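Ronditz Forum » Data and demonstrations » How many people in the room when you record cloth?

bcarrasco
Posted 2020-09-12

Hello all. We are gathering folding examples with hand-held grippers, for a policy that should fold shirts and later trousers. At this moment we have 2662 episodes. My question is about the room. Half of our episodes come from a quiet corner with grey curtains, the other half from a shared workshop where people walk, talk and open parcels. My colleague wants to throw away the second half. I want to keep it. What do you do?

Begoña Carrasco

pinto_fold
Throw it away. We had the same mix at the start, and the network learned to care about the people behind the table. Get one good colour of table, one background, and change only the cloth. You can add the noise later, when the fold works.

Clellance
I don't agree with pinto_fold. If you train behind a curtain, you must also run behind a curtain. We recorded for 15 days in one clean booth and the first time we moved the arm to another room it reached for nothing. Keep both halves and put a label on each episode, so you can compare.

pinto_fold
Your booth had also one fixed lamp, you wrote this in April. So it was maybe the light and not the background. You can't blame the curtain for everything.

Clellance
Fair, we changed two things at once. I would still keep the data.

brostiseo
How do your operators start an episode? For me this matters more than the room. If each shirt is placed flat and square, the policy sees a problem that is already half solved.

bcarrasco
Thank you for the answers. To brostiseo: the operator drops the shirt, pulls it open one time and then starts, so there are creases and the sleeves go where they want. We don't correct them. The gripper begins open, above the lower hem, and both fingers must be in view.
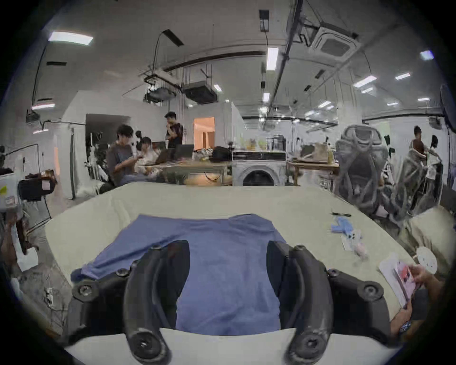 About the labels, I like this idea and I will add two fields, one for the room and one for the operator. We had only the garment type and the result until now. I am less sure about the small objects on the table. I asked people to leave them if they are far from the cloth, but my colleague says that "far" is not a rule – and he is right, I should write a distance.

pinto_fold
Write the distance, yes. And keep hands of other people away from the cloth, or the model will wait for a helper. I would still train first on the quiet half only and look at the sleeves.

brostiseo
Train three times: quiet, busy, and mixed with the same number of episodes. Then you don't need our opinions.

bcarrasco
That is three runs on one computer, so I will need some patience. I start with the mixed one tonight and post the curves here when I have them.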